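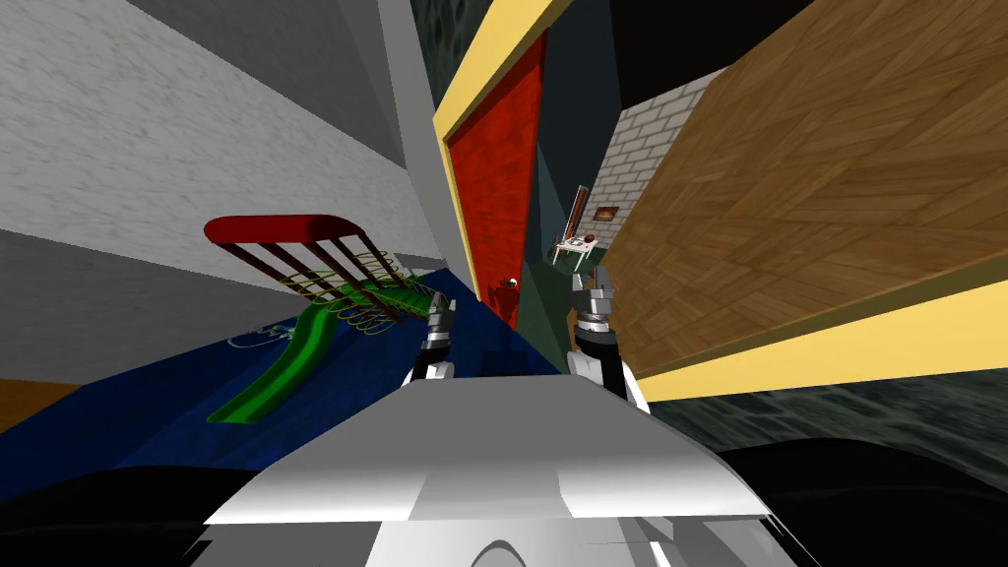 Simulated robots don't wear out, so what is there to maintain? A reader put this under the November notice for the visit, and the question came along with us. By the end of the afternoon we had seen most of a shift's work on one machine, and more than half of it was done on the simulated copy.

## Getting there

Redari rents the back two bays of a long brick building in Harkevus, behind the tire place. Parking is at the side, and the door you want is the one with the keypad, not the roll-up. We were told to come for 1 p.m. and wear closed shoes. Safety glasses were handed out in the first bay and collected again before the computer room.

The group was small enough to stand along one side of the cell and hear without anyone raising their voice. No photos were allowed of the bench where customer work was laid out. Screens in the computer room were fine.

## The machine

There is one robot, a two-armed mobile base from Daltari. The grippers are from Strömberg, one on each wrist. Redari bought it used, and the paint on the base shows it. The battery is 48 volts and sits low between the wheels, with a service hatch at the rear that takes a hex key. The key hangs on a string beside the dock and is not to be taken to the other bay. There is a sign about this.

The real cell is a taped rectangle with the charging dock at one end and a door at the other. The door is an ordinary interior one in a free-standing frame, bolted to a steel plate so it doesn't walk across the floor when it gets pushed. Most of what the robot is used for at present is doors: driving up to one, getting a gripper on the handle, opening it, going through. The handle on the fixture can be swapped in a few minutes, and there is a tote of them under the bench.

The simulated cell is a model of the same robot on a workstation, with a library of 530 houses for it to drive around in. Each one is a set of furnished rooms with at least one closed door. They are a strange lot. The one left up on the big screen had a playroom with a blue floor and a green slide on one side, a bright red door in the middle, and a room with a green floor and a small white table off to the right. The view is from behind and above the base, so you look out between the two arms at whatever is coming up. Walls and doors lean oddly in it. I found it hard to judge how far off the handle was, and I was not the only one in the group squinting.

## Morning checks on the real one

We were there in the afternoon, but the checks were run again for us from the start. They go in this order, from a laminated sheet:

1. Robot on the dock, emergency stop pressed, battery voltage read off the hatch display and written in the book.
2. Wipe the gripper fingers with a dry cloth. Look at the pads for cuts.
3. Run a hand down each arm's cable from shoulder to wrist. Any stiff spot gets flagged with green tape.
4. Release the stop. Send both arms to the zero pose.
5. Check the zero marks at each joint with the feeler gauge.
6. Open and close each gripper five times, empty.
7. Drive one metre forward and one metre back. The wheel marks should land on the tape.

Step 5 takes the longest. The zero marks are scribed lines on either side of a joint, and they have to meet. On the day, the left elbow was out by less than the gauge could measure but you could see it if you got down to eye level, and it went in the book anyway. The technician's view is that a joint drifting slowly is worth more ink than one that is suddenly wrong, as the sudden one will be noticed.

The book is paper. It goes back to when the robot arrived, with a gap where the first one got coffee on it.

## The repair

The job on the bench was a gripper. The left one had been reported as closing late, and the ticket number, 2072, was on a bit of masking tape stuck to the vise. They had already pulled the spare and fitted it, so what we watched was the old one being opened up.

A Strömberg gripper of this type comes apart with four screws at the back plate. The fingers ride on two rails and are driven by a short screw through a coupling. The coupling is a soft part, a bit like a hard rubber spider between two metal jaws, and this one had worn. You could turn the motor side a few degrees by hand before anything happened at the fingers. The new coupling was pressed in by hand, the rails were cleaned with a lint-free wipe, and a small amount of grease went on the screw. Someone in our group asked if more grease would be better. It would not. It picks up dust and ends up on the pads.

The back plate screws are done up in a cross pattern with a little torque driver. Then the gripper goes on a test stand, which opens and closes it against a spring and draws a curve on a tablet. The old curve and the new one were put on top of each other. The old one had a flat spot at the start of each close. The new one didn't, or not one I could see.

The repaired unit becomes the spare. It gets a tag with the ticket number and goes on the shelf in a zip bag.

## The same repair on the copy

I had assumed the ticket would be closed at this point. It was not, and I think this was the part the commenter was asking about.

When a part is changed on the real robot, the model has to be brought back in line with it. Each gripper in the simulator has a short file of settings: how fast it closes, how hard, how much play before the fingers move, how much the pads grip. Over the life of the worn coupling someone had let the play figure on the left side creep up, so the simulated gripper behaved like the tired one. With a good unit fitted, the figure was wrong. Every run on the copy would have had the left gripper closing late at every handle.

So the curve from the test stand for the unit now on the robot gets loaded, the play figure is reset from it, and the left and right files are compared. They are never identical. The right one had a slightly higher friction setting, and the note beside it said it had been measured with new pads.

After the settings come the shapes. The simulator does not use the fine, detailed body of the robot to work out what is touching what. It uses a simpler set of blocks wrapped around each part, and these were shown to us in bright wireframe over the arms. If a block is too big, the robot thinks it has hit the door frame when it hasn't. If it is too small, a finger can sink into a handle. The finger blocks had been redrawn once already this year for a thicker pad, and they were checked again against a drawing with the pad thickness pencilled in.

Last is a set of short runs:

- arms to zero, base still
- both grippers open and close, nothing in them
- base forward one metre and back
- approach to a closed door, stop with the handle in reach
- one full door, slow

The first three are copied straight from the laminated sheet, which I liked. Real and simulated get the same line in the same book, in two columns. If the columns disagree by more than the limit written on the inside cover, the ticket stays open.

The door approach is the one they watch. A base that stops a couple of centimetres short makes the arm reach farther than it should, and the wrist runs into its limit before the handle is turned. On the copy this costs nothing. On the real fixture it is hard on the elbow, and the left elbow is the one with the note against it.

## Looking after the houses

The 530 houses need upkeep too. A door can be saved with its hinge on the wrong side, or a handle can be floating a hair off the panel, and the robot will do its best with it and log a failure. A script goes through the library overnight, opens every door without any robot present, and lists the ones that don't swing. The list is gone through by hand in the morning, usually before the cable check, while the kettle is on.

Colours and patterns in the rooms are changed deliberately between versions, so a red door in one may be something else in the next. The geometry is meant to stay put. When it doesn't, the house gets pulled until it has been looked at.

## Odds and ends

Spare parts kept on the shelf: couplings, pads, one wheel, one complete gripper, cable ties in a size I have never seen in a hardware store. No spare arm. A fault inside an arm goes back to Daltari in the original crate, and the crate takes up a good part of the second bay.

The workstation has its own sheet -- filters cleaned monthly, backup drive swapped, driver updates held until there is no open ticket. The last item is underlined twice.

The computer room is warm. Bring a layer you can take off. There is a washroom between the bays, and the coffee is free but the mugs are spoken for, so bring one.

Tickets for the spring visit go up on the same page as before. The plan is to show a wheel change, on the real robot first and then in the settings file.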